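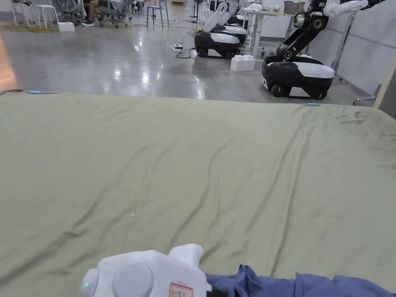

4 衣物折叠任务:工位布置与示教采集

本章适用于使用 Vuston 手持夹爪采集柔性物体操作数据的人员。读者应已完成第 3 章的设备配对。采集结果用于训练 Leone 策略模型,工位布置的偏差会直接进入训练集,请按顺序操作。

本网站使用 Cookie 以改善浏览体验。继续浏览即表示您同意我们的 Cookie 政策。[接受] [管理设置]

4.1 铺设工作面

1. 将单色床单平铺于工作面,四边余量大致相等。床单颜色应与待折衣物有明显区别。本章配图中为绿色系床单与蓝色系织物的组合。

2. 用夹子固定床单远端边缘,左右各一枚。近端不固定,便于在批次之间重新拉平。

3. 用手掌由中心向外抚平一次。允许保留自然褶皱,不要熨烫。早期版本要求床单完全平整,由此训练出的策略在有褶皱的表面上容易把床单误认为衣物边缘,January 版起已取消该要求。

4. 将待折衣物随意放在床单上,不要摆正领口和袖子。每条示教的初始姿态应不同。

注意:床单滑动会使衣物与工作面的相对位置发生变化。如夹子松脱,停止录制,作废当前条目,重新固定后再开始。

4.2 检查手持夹爪

5. 检查指示灯。绿色常亮表示可以录制;闪烁表示时钟尚未同步;熄灭时请更换电池后重新配对。

6. 将两指开合 5 次,在 Allgate 采集软件中确认开度曲线连续,最大值与最小值与标定记录一致。

7. 检查指根处的圆形螺帽是否拧紧。螺帽松动时开度读数会漂移,单条数据中不易察觉,合并训练时表现为抓取过浅。

8. 手持夹爪移至工作面上方,确认腕部画面中能同时看到指尖与床单。指尖不在画面内时,调整相机支架,不要通过改变持握姿势来补偿。

小心:手指不要伸入两指之间。夹爪没有力矩保护。

4.3 确认视野与背景

腕部相机采用广角镜头,视野远大于工作面。房间内的人员、停放的机器人、门口和顶灯都可能进入画面。本方法不要求清空背景。在 Ghada Hamdan 主持的对比测试中,以固定幕布遮挡背景采集的数据,换房间后的折叠成功率低于开放背景数据,因此标准流程采用开放背景。

9. 确认顶部灯光已全部打开。录制过程中不得开关灯。

10. 工作面上方如有柔光箱,检查其投下的阴影是否覆盖衣物。阴影边界不应落在衣物上。

11. 告知在场人员录制即将开始。其他人员可以照常工作,但不得触碰工作面,也不得在操作者与工作面之间穿行。
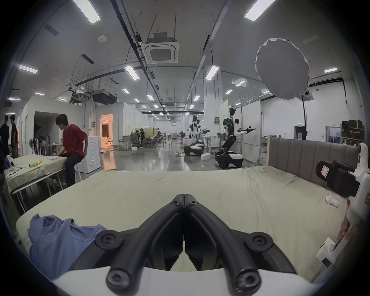
4.4 录制示教

12. 在 Allgate 中新建批次,填写操作者编号、衣物编号和工作面编号。

13. 按下录制键,夹爪在衣物上方静止两秒,再开始动作。静止段用于视觉惯性里程计初始化,不可省略。

14. 按以下次序折叠:展开衣物,折左袖,折右袖,由下摆向领口对折。每次闭合夹爪前略作停顿,使接触时刻在开度曲线上清晰可辨。

15. 完成后将夹爪抬离工作面,再次静止两秒,停止录制。

16. 将衣物抖开,重新随意放置,开始下一条。每个批次录制 43 条,结束后更换衣物。

注意:抓空后可以继续录制并重新抓取。带有恢复动作的条目应保留,并在备注栏填写“恢复”。掉落到地面的条目应作废。

4.5 数据检查

17. 批次结束后运行轨迹检查。软件会标出位姿丢失的片段,丢失帧连续超过 5 帧的条目自动剔除。

18. 抽查剔除条目的原因。若多数发生在夹爪贴近床单时,通常是画面中纹理不足,可在工作面边缘加贴定位标记后重录。

19. 将通过检查的数据上传至 Brakar 存储节点。上传完成前不要格式化存储卡。

4.6 数据量与训练结果

Leone 基线模型以 200 条示教启动训练,此时策略能够完成展开动作,但对折时经常只抓住上层布料。示教增加到 2,000 条后,该类错误明显减少,剩余失败主要出现在深色衣物和领口朝下的初始姿态。继续增加同一件衣物的条目,收益有限;应优先增加衣物种类。

评估时使用未参与采集的衣物,初始姿态由评估人员随意放置,不得由采集人员代放。评估记录的填写方法见附录 B。

本章修订日期:2025年3月12日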